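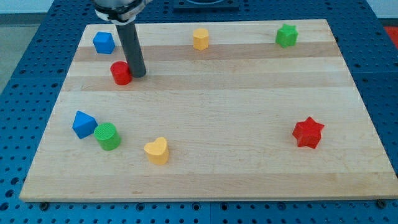 Push rod next to the red cylinder, eight blocks on the board

Board pushing setup, need advice on rod height and block friction

prikar_bench
Posted 24/10/2019

This is the block pushing build in our shared workshop. Arm has a straight grey rod hanging off the flange, blocks are plastic shapes in four colors, board is a striped wood one sitting on the blue hole-grid table. There's a bolt head near each front corner of the board.

The controller gets a target spot for one block and pushes it there in short strokes. Over 153 runs the cylinders and the cube mostly went where I wanted. The stars and the heart rotate as soon as the rod touches them off center, and then the next stroke makes it worse. 29 runs ended with a block over the edge of the board.

Two questions. How high do you run the tip above the wood? And would you sand the bottoms of the blocks or leave them alone?

Joelle Darwish

----

loanv
I run mine 3 mm up. Lower than that and any warp in the board will get you. Check yours with a straightedge corner to corner, glued strips move when the shop gets humid.

Leave the blocks alone. Sand one and you have to sand them all the same, and you won't.

Loan Vương

----

Pratow
Disagree on the sanding. I did a full set with 240 grit on a flat plate and the sliding got a lot more even. One evening of work.

Bigger issue for me is the rod. It's long. Long rod means it flexes at the tip and your contact point is not where the software thinks it is. Cut it down by a third.

----

prikar_bench
Can't cut it. The flange needs to stay clear of the blocks when the arm reaches the far side, and I don't want the wrist near the board. I measured the flex at 0.4 mm with a luggage scale pulling on it, so I don't think that's what spins the stars.

----

Győri
It isn't. A star has points and notches, so a round tip either slides off a point or drops into a notch. Pick the notch on purpose. I added a contact list for each shape and the spinning mostly went away. Same for the heart, push from between the lobes.

----

Pratow
Fine for two shapes. Gets old when you add more.

----

loanv
She has a star and a heart to fix, that's two shapes. Shorter strokes too. I went down to 24 mm per stroke and look at the block again after each one.

----

prikar_bench
Trying the notch idea first, then shorter strokes. Straightedge says the board is 1 mm high in the middle — so I'll set the tip at 3 and leave it. Sanding can wait until December.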